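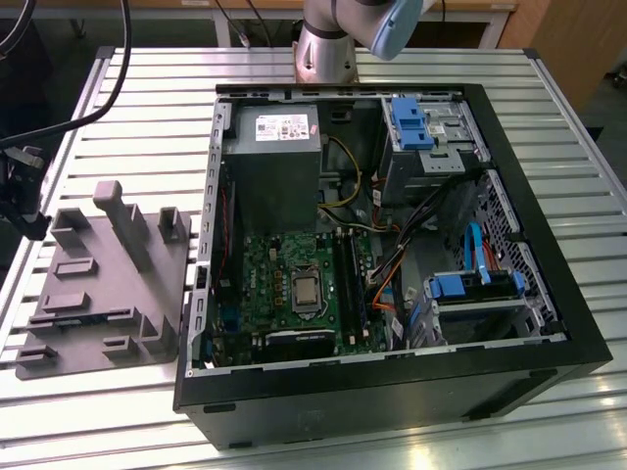
From: Senga Mackay
To: refurb list
Subject: Re: [refurb] old towers, what do we strip and what do we keep?

Sorry, quick one before I have to get the bus, will try to answer everything Babar asked. Picture: one of the Justham towers with the side off.

Babar Rajput wrote:
> Hi all, Ah-rin tells me there are 68 towers coming out of the
> Justham offices in April and we get first pick. Before I say yes
> to the lot:
>
> 1. Are they worth rebuilding or is it parts only?
> 2. How much memory can they take? Binta says two sticks, the
> sheet from Justham says four.
> 3. What happens to the hard drives? Their office manager wants
> something in writing.
> 4. How long per machine? I have the Kiltthorpe room until 9 in
> the evening and that's it.
>
> Also does anyone have spare SATA cables, we are down to a
> handful and half of those have lost the clip.
>
> Babar

1. Rebuild, mostly. Nothing fancy but fine for homework and email. Sorin went through 13 of them at his place and got 11 going, the other two had dead boards. Keep the power supplies off those two, test before they go on the shelf PLEASE, last year we shelved a bad one and it cost me a whole evening.

2. Binta is right. Two slots, right next to the processor. The four on the sheet must be for the bigger model, which we aren't getting as far as I know. So match your pairs, don't put odd sticks in and hope.

3. Drives come out first, before anything else gets touched. Blue clips on the bay. If one feels stiff don't lever it with a screwdriver, the plastic snaps and we have no spares. Label the drive with the case number, into the gray crate, Sorin wipes them and does the letter. He has the wording from the Jang job, ask him. No drive leaves the room in someones bag.

4. Depends who. Sorin is quick. Me, 40 minutes if the screws behave. Lay the case flat on its side, open side up, you'll drop fewer screws and can see what you're doing. Leave the processor where it is unless the machine won't start. No need to redo paste on every single one, we had that argument already.

Cables: these have an orange one and a bright blue one inside, keep both if the ends are good. Power wires, the yellow and black ones, get tucked away from the processor before the lid goes on. I don't care about pretty, I care about them not ending up in a fan. Same for the black bundle coming over from the drive side.

Dust: outside or by the open door. The mesh grille at the end holds a lot of fluff on old office machines. Brush first then air. Not the vacuum from the hall, Ah-rin has asked us twice.

Other stuff
- we need more small screws, the coarse ones. Briveck had them in bags, I can order if someone pays me back this time
- the long magnetic screwdriver is missing, black handle, has tape on it. Check your cars
- drive cage screws go in the jam jar lid, not loose on the bench
- write what you did on the sheet taped inside the side panel, even if it's just "cleaned, no boot". Found three last month with nothing on them and had to start over from scratch

Babar I'd say yes to all of them but ask Justham to deliver in two lots, the storeroom won't take 68 at once wiht the monitors still in there. And find out if power cords are included, that's the thing they always keep back.

Binta can you bring the memory tester? And the good tweezers.

Got to run, will look at replies tonight

Senga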